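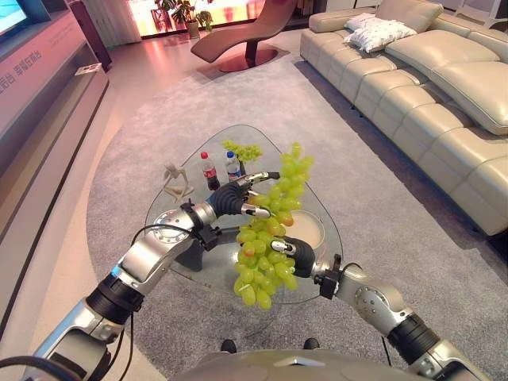 From: Aurelia Steiner
To: club members list
Subject: Re: Shirt sponsor for next season
Date: 7/5/25

Hello all,

Thanks to Johanna for getting the ball rolling (her message is copied at the bottom). I've now spoken to Haslinger twice and I'm really pleased with how it's going! They want their name on the front of the first team shirts, men's and women's, for two seasons, and they asked straight away whether the juniors could be included. I'd hardly sat down!

Plukura are still keen on the sleeve, so the two can sit side by side — different panels, different contracts, no clash. Aarti has the draft wording for both and will send it to anyone who asks.

The kit itself stays green and white. Thaddäus has seen a sample of the new collar and says it's a big step up from the one that curled after three washes. I can't wait to see us run out in it at Plellumholm. 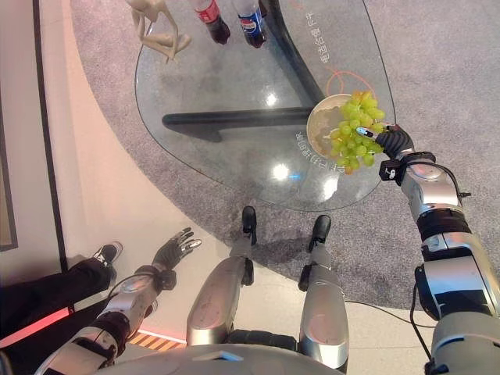
Do we have to buy a new shirt if we bought one last year?
Last season's shirt is fine for training and friendlies, but league matches need the new one, and players in the two first teams get theirs free.

For everyone else the shirt will be 20 euros, or 40 with shorts and socks. Sizes to me please, and do try one on first because the women's cut comes up small. Annelies has the try-on set in the clubhouse on training nights. 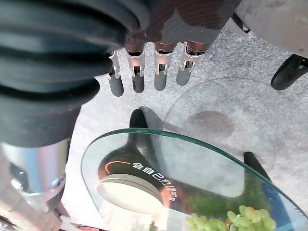
One more thing — the old Datik boards along the far touchline can come down once the deal is signed. If you have a van and a free morning, shout.

Aurelia

Johanna Zaugg wrote:
> Hi everyone,
> Datik have confirmed they won't renew, which we'd half expected
> since February. They've been good to us and I've written to say so.
> The last shirt order came to 3,442 euros and they paid all of it
> bar 318, so that's the gap to fill. Does anybody know someone
> at Haslinger? I think they'd be a lovely fit.
> Johanna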